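To: gororex-users list
Subject: Re: [gororex-users] Street runs: what to keep, what to throw out

Replying on-list so it ends up in the archive.

> We have started recording for the sidewalk model with the Gororex base and
> the Pacheco logger, and I am already unsure what makes a usable example.
> A lot of our footage is smeared close to the robot and fine farther out.
> Do you throw those out? Also, how long are your runs, and do you label
> everything or only the hard parts? We have one small unit and no budget
> for outside labeling, so I would like to avoid learning this twice.

We have been doing this in Gruviswood since February, on residential streets, with a person driving the robot by hand the whole time. The model we are training takes a picture and the last few drive commands and predicts the next command. So for us an example is a short piece of driving, the pictures plus what the driver did with the sticks, and nothing else. If your model predicts something different, some of this will not carry over.

On blur: keep it, up to a point. Our camera sits low, so the ground next to the robot goes by fast and the exposure can't keep up, even at walking pace. Our first instinct was the same as yours. We wrote a sharpness filter that scored the whole picture, ran it over the first set, and it removed most of the turns and almost every stretch where the driver was moving at normal speed. What was left was the robot standing still or creeping. The model we trained on that was very good at standing still.
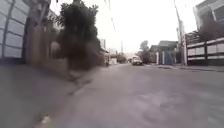
We now score only the middle band of the picture, where the road ahead is. If you can still make out a vehicle or a gate up the road, the example stays in. The bottom third can be as soft as it likes. The robot will see the same smear when it drives itself, and it may as well learn from it now.

The one kind of blur we do reject is vertical shake from a loose mount. You can usually tell because the far part of the picture goes too. Check the two screws on the camera bracket before each outing. Ours work loose, and we lost an entire morning to that before anyone looked.

On length: a run is 9 minutes for us. That number came from the battery swap and the size of the logger's buffer, so don't read anything into it. We cut each run into clips of 4 seconds afterward. Shorter clips made the labels jumpy, and longer ones mixed two or three decisions together. We throw away the beginning and end of each run, where the driver is lining up or reaching for the stop button.

On labels: we do not label everything. The stick commands are recorded anyway, so plain driving costs nothing. By hand we add only a tag for the side of the street the robot is keeping to, a tag for anything parked ahead that the driver will have to pass, and a tag for "driver error." That last one matters more than I expected. Drivers drift toward the curb, notice late, and pull back hard. The pull back is a good example. The drift before it is a bad one, and if you leave it in, the model learns to drift. We cut at the moment the correction starts.

Something else that caught us was balance. A straight street with a wall on one side gives you hundreds of clips that say "go straight," and they are nearly the same clip. We had 2,000 clips before we looked at the spread of the commands, and a good steering example was hard to find in there. After that we set a cap of 60 straight clips per street and sent the driver back out with instructions to approach the edge at an angle on purpose and recover from it. It feels silly to drive that way. The model got noticeably better at holding its distance from the curb once those clips were in.

Dark marks on the road are worth collecting too. From low down, a stain and a hole look much alike, and our early model swerved for both. We have no fix except more examples of the driver going straight over flat stains, on different streets and in different light. Please don't have your driver steer around them to be tidy. If the driver avoids every patch, the model will as well, and then it ends up in the gutter or too far out in the lane.

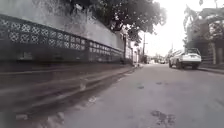 Etolus wrote to me off-list after seeing a draft of these notes and asked for one thing to be added. Their group drives the same streets in both directions and keeps all clips from a given street together when they split the data, so that a street is either in training or in the test set and never in both. They had split by clip at first, their test scores looked excellent, and the robot then did badly on the first street it had not been recorded on. I agree with all of that, and we made the same mistake on a smaller scale. Split by street from the start. It is painful to redo later because the Pacheco logger does not write a street name anywhere. We type it into the notes field before pressing record.

The settings file and the script that scores the middle band are in the shared folder under "street-runs." The script assumes our camera height. If yours is mounted higher, move the band up or down until it covers the far road and leaves out the sky, which on an overcast day will drag the score down for no reason.

I still don't have a good answer for parked vehicles. Our drivers disagree on how early to start moving over, and the commands show it. If you settle on a rule that your drivers can stick to, please post it.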